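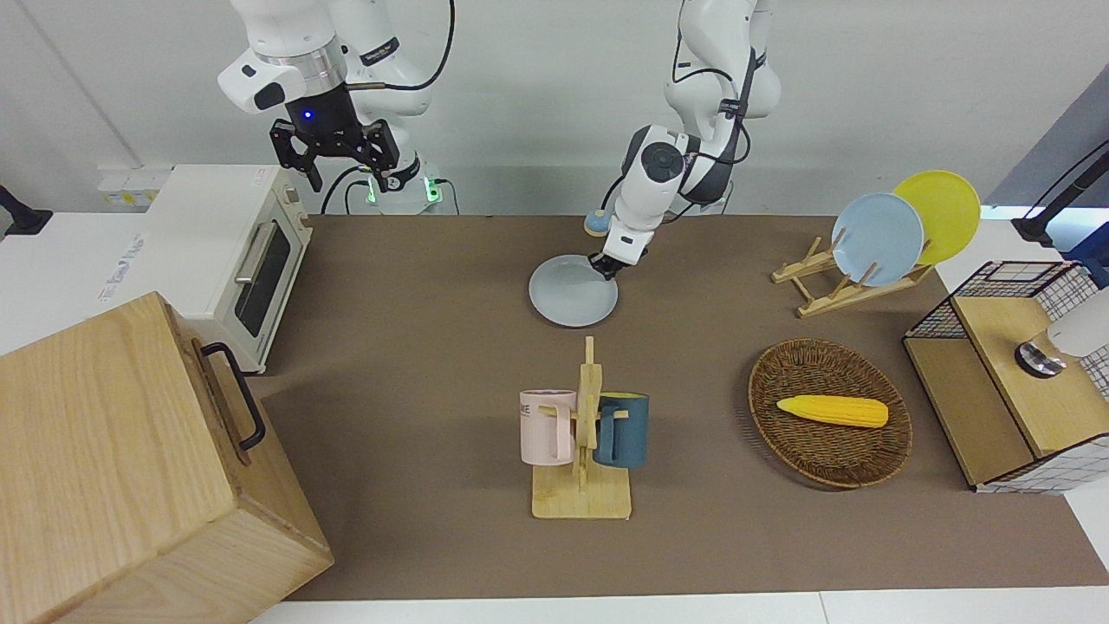

Where does a toaster oven belong in a small kitchen? Next to the spot where the plates get set down, on a level surface with open space around it and an outlet close by.

Kimine House Gets Its Snack Corner Back

February 15, 2022

CLIRHAM — The snack corner at Kimine House is open again, and it is so much nicer than the old one! After a winter of eating crackers out of the sleeve and hunting for clean plates on the second floor, people who work and take classes in the Fatow Street building can make hot toast on the ground floor once more.

The new corner is built around a big brown tabletop that runs up against the white counter. There is a cream-white toaster oven, a light oak box with a black handle, and, finally, a wide stretch of surface where you can put a plate down without moving somebody's mail first.

Regulars will remember how it used to be. The old oven sat on top of a filing cabinet, the plates lived in a drawer across the hall, and anything that came out hot had to be carried through a doorway with a bad spring. The corner closed in November when the sink line was replaced, and the building took the chance to rethink the whole layout before putting anything back.

The answer was pleasantly simple. Everything you need for a quick snack should be within reach of the oven door. Food goes in, food comes out, and there is a plate waiting on the brown top. The color was a topic of real debate in the house newsletter (white had its fans), but the brown won with 117 votes, and it looks great with the oak.

The box deserves a paragraph of its own. It is a handsome thing, with the grain showing on the top and sides, and it has gone over very well in the first days. The house plans to use it for dry goods — bread in its wrapper, crackers, tea — so that the tabletop stays clear during the lunch rush. Several people have already asked where they can get one for home. The house office has the measurements written down and is happy to share them.
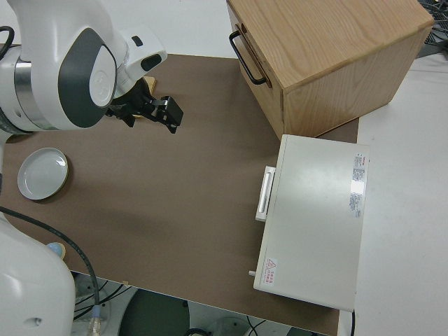
A round white plate on the brown tabletop, with the oak box and its black handle at upper right.

The Đoàn bakery, two doors down, is joining in the fun. For the first 3 weeks it will send over a tray of day-old rolls each morning, and they are free to anyone in the building until they run out. If you have never had a Đoàn sesame roll warmed up for a few minutes, this is a very good month to find out. The cheese ones are wonderful too, though they do drip, so please slide the crumb tray out and give it a wipe when you are done.

A few house rules come with the reopening. Plates go back clean. Towels and paper bags stay off the top of the oven, even when it looks cool. The oven is for toast, rolls, leftovers and other small things, and anything bigger belongs in the teaching kitchen upstairs, which can be booked at the front desk.

The ground floor has also changed its lunch hour a bit. The corner will be open from early morning until the building closes, with a short break in the middle of the afternoon for wiping down. Class groups that want to use it all together should let the desk know the day before. The pottery students have already put in for a toast afternoon, and the language club is planning a tasting with rolls and three kinds of jam.

Plates are the one thing the house would love more of. The upstairs kitchen has lent a few, but they will be needed back when the spring cooking classes start. Plain, round, light-colored plates that can stand up to daily use are best. Anyone clearing out a cupboard can leave them at the front desk, wrapped in newspaper please, with a note saying whether they can go in the dishwasher. Mugs are not needed. There are over 3 shelves of mugs in the upstairs kitchen already, including the entire leftover stock from the Clirham summer fair, and the desk will cheerfully give you one if you ask.

Still to come are hooks for the dish towels and a better light. The hooks are on order. The light will take longer, as the electrician has to finish the stairwell first, so the corner will be at its sunniest before noon for now. A small shelf for spices was in the first drawing as well, and it may yet return if enough people want it. There is a suggestion sheet at the desk with a surprisingly heated exchange on it about cinnamon.

The best part of the new corner may be how much people are already enjoying it. Rolls were warming on opening morning before the sign was up, and by lunchtime there was a cheerful line for the oven, with the sewing class comparing notes on how dark toast ought to be. The building has missed that kind of thing all winter.

Kimine House is on Fatow Street in Clirham, with the entrance on the parking lot side. The snack corner is open to everyone who works, studies or volunteers in the building, and to their guests. Plate donations are welcome at the front desk during office hours.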